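Centrifuge tube

A centrifuge tube is a small container made to hold a liquid sample while it is spun at high speed. Spinning pushes the heavier parts of the sample toward the bottom, where they collect as a layer called a pellet. The liquid left above it is called the supernatant. Tubes of this kind are found in medical, food, soil and water laboratories, and many are also used simply for storage.

Shape

The two common shapes are round-bottomed and conical. A round bottom spreads the load evenly and suits very fast spinning. A conical bottom gathers the pellet into a small point, so that the liquid can be poured or drawn off with little loss. Conical tubes cannot stand up alone unless a skirt is molded around the tip, and they are kept in racks when not in the machine.

The most widely sold conical sizes hold 15 and 50 milliliters. Much smaller tubes, holding 1.5 or 2 milliliters, usually have a lid joined to the body by a thin hinge and are called microcentrifuge tubes. The larger sizes nearly always have a separate screw cap. Printed or molded lines on the side show the volume, although these are less exact than the marks on a measuring cylinder or a pipette.

Materials

Early tubes were glass. Glass resists most solvents and can be washed and heated many times, but it can shatter under load, and a broken tube may damage the others in the rotor. Plastic largely replaced it for routine work in the second half of the twentieth century.

Polypropylene is slightly cloudy, tough, and able to withstand steam sterilization and many chemicals. Polystyrene is clearer but more brittle, and it is limited to lower speeds. Polycarbonate is both clear and strong, though alkaline cleaning solutions weaken it. Caps are often made of polyethylene, and their color may be chosen by the maker or used by the laboratory as a code. 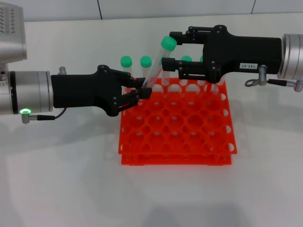 Conical centrifuge tubes with green screw caps and a red-orange rack.

Racks

Racks are made of plastic, coated wire, metal or foam. A rack with two levels of holes holds each tube at two heights and keeps it from leaning. Foam racks are often supplied with new tubes and thrown away with the packaging, while plastic and wire racks may stay in use for years. Some laboratories mark rows and columns with letters and numbers so that a sample can be found from a written list.

Use in the centrifuge

Tubes must be placed in the rotor so that the load is balanced. In the simplest case, two tubes of equal mass sit directly opposite each other. When there is an odd number of samples, one extra tube is commonly filled with water to match. An unbalanced rotor vibrates and can damage the bearings — most modern machines shut off if they detect it.

Every tube has a maximum rated force, given as a multiple of gravity and written as "× g" or RCF. This is different from the speed in revolutions per minute, as the force also depends on the radius of the rotor. A tube that is safe in a small rotor may fail at the same speed in a larger one. Ratings also assume a certain temperature and, for some designs, a certain fill level.

Reuse

Most plastic tubes are sold for single use. Small laboratories sometimes wash and reuse them for rough work. In a study at the Worau soil station, Vilmos Takács examined 1,058 washed polypropylene tubes and found fine cracks near the tip in 29 of them. The station afterward limited each tube to 6 washes and kept reused tubes out of its faster rotors.

Glass tubes can be reused for much longer if they are checked for scratches and chips. Rubber cushions are placed under them in the rotor and replaced when they harden.

Storage

Polypropylene tubes are suitable for freezing at −80 °C, provided that space is left above the liquid for expansion. Caps may loosen slightly as they cool. Labels written in ordinary ink tend to rub off in the cold, so solvent-resistant markers or freezer labels are used instead.

See also

Laboratory centrifuge
Test tube
Test tube rack
Cryogenic vial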